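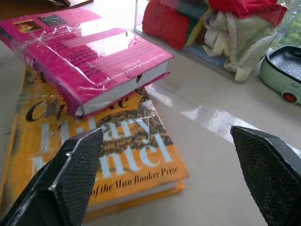
Agency wants to move Mom's aide after 10 months, do we have any say?

Posted in: Home Care and Companionship
Apr 30, 2025

porchlight_dee
Hi all, I mostly read here but I need some opinions. My mom is 84 and lives on her own in Cundstead. We've had an aide coming in through Bremement Home Support for 10 months now, 12 hours a week spread over four mornings. She does breakfast, a bit of laundry, gets Mom out to the mailbox and back, and they do the crossword. Mom adores her. It took us three tries to find somebody she didn't send home early.

Yesterday the office called and said they're "rebalancing routes" and Mom will have a new person starting in two weeks. No discussion, just a name and a start date. I asked if we could keep the one we've got and the scheduler said she'd make a note of it (you know what that means). Has anyone pushed back on this and won? I feel like a crazy person getting this upset about a schedule, but Mom cried on the phone.

gravelroad22
You're not crazy. Get out your service agreement and look for anything that says "consistent caregiver" or "primary caregiver." Ours with Plaltness had a line promising written notice before a permanent change. I quoted it back to them in an email and they suddenly found a way to keep our guy on three of his five shifts. Email, not phone! You want it in writing.

tuckahoe_mel
I was a scheduler for a home care company for six years, so here's the other side. "Rebalancing routes" nearly always means the aide is driving too much between clients and somebody finally looked at the mileage. Sometimes the aide ASKED for it. Before you go in swinging, find out whether she wants to stay. If she asked to be closer to home and you fight it, you're making things awkward for a person you like.

porchlight_dee
Oh boy, I hadn't thought of that. She does live out past the Wanigasekara clinic, and that's a haul. But she's never complained about it to us.

tuckahoe_mel
She wouldn't. We were told in training not to discuss scheduling with families, and plenty of aides got written up for it. So don't corner her in the kitchen either. Ask the supervisor straight out, "Was this requested by the aide?" They may not answer, but the pause will tell you a lot.

biscuits_n_bills
Going to disagree with Mel a little. I don't think it's the family's job to protect the agency's mileage budget. We paid $22 an hour when we started and it's gone up twice, and every time the letter talked about "continuity of care." If they want to sell continuity they can pay for the gas. My dad went through five aides between last summer and December and by the end he wouldn't let anyone help him shower. That was the real cost of it and it landed on me and my sister.

tuckahoe_mel
I'm not defending the agency, I quit for a reason lol. I'm saying the aide's side matters too. The ones I worked with weren't getting paid for drive time at all.

biscuits_n_bills
Fair enough. That's rotten and I didn't know that.

gravelroad22
Is drive time unpaid everywhere? I thought there were rules.

tuckahoe_mel
Depends on the place and how they set it up, and I'm no lawyer. I just know what the people on my board used to tell me.

notquiteretired
Might be the odd one out here. We had a change forced on us with my mother-in-law and it was the best thing that happened. The first lady was lovely but she'd gotten so comfortable that she was doing everything, and Grandma had stopped even buttering her own toast. The new one came in and had her up folding towels within a week. I was furious for about as long as it took to see her walk to the neighbor's by herself. Not saying that's your mom! Just don't assume the new person will be bad.

porchlight_dee
I appreciate that, I do. Mom's pretty feisty about her own toast, so I don't think that's us. But I'll try to keep an open mind.

quiltsandcoffee
Whatever happens, ask for overlap visits. Both aides there together, at least twice. We got it by asking nicely and the agency only billed us for one of them. The old aide can show the new one where things are, how the sticky back door works, how he takes his tea, all of that stuff that isn't in the care plan and never will be.

We also typed up one page for the fridge. Mine had his usual morning in order, the words he uses when he's tired (he says he's "got letters to write," and he hasn't written a letter in years), and which subjects to stay off. The new girl told me it helped more than the whole binder.

gravelroad22
The fridge page is gold. Stealing that.

biscuits_n_bills
Has anyone here gone private after something like this? Hired the aide directly?

tuckahoe_mel
CHECK THE AGREEMENT FIRST. Most of them have a non-solicit clause with a fee, and the aide can get in trouble as well. After that you're the employer, so there's payroll, taxes, insurance, and no backup when she gets the flu. People do it and it can be great, but it's a part-time job for somebody in the family.

biscuits_n_bills
Yeah our fee was $1,014. Weirdly exact. I remember because I read it out loud to my sister and she thought I was making it up.

porchlight_dee
OK I just dug ours out and there IS a fee, though they don't give the amount, it says "per current schedule." Not going there yet anyway. I did find the line gravelroad mentioned, sort of. It says they will "make reasonable efforts" to keep the same caregiver. Is that worth anything?

gravelroad22
It's mushy but use it. Ask them to list what efforts they made. Be super polite and copy the branch manager.

notquiteretired
And say what it's done for your mom, with specifics. "She sent three aides home early and hasn't sent this one home once" will get further than "she's really fond of her."

porchlight_dee
Good one. Update, same evening: I emailed the supervisor and she called me back (so much for in writing, I know, I know, I sent a follow-up). I asked Mel's question. There was a pause! Then she said the aide had asked for fewer long drives but hadn't asked to drop Mom in particular. So now they're looking at two longer mornings in place of four short ones, same total hours. Mom would have to go from four visits to two and I'm not sure how she'll take that.

quiltsandcoffee
Could the new person cover one short visit in between? Then your mom gets used to a second face and you've got a backup already trained.

porchlight_dee
Ooh. I'm going to ask about that tomorrow. Mom's first question was whether six hours is long enough to do the big crossword, so she may be coming around.

tuckahoe_mel
Make sure there's a real lunch break in those six hours for the aide, please. They forget to put it on the sheet.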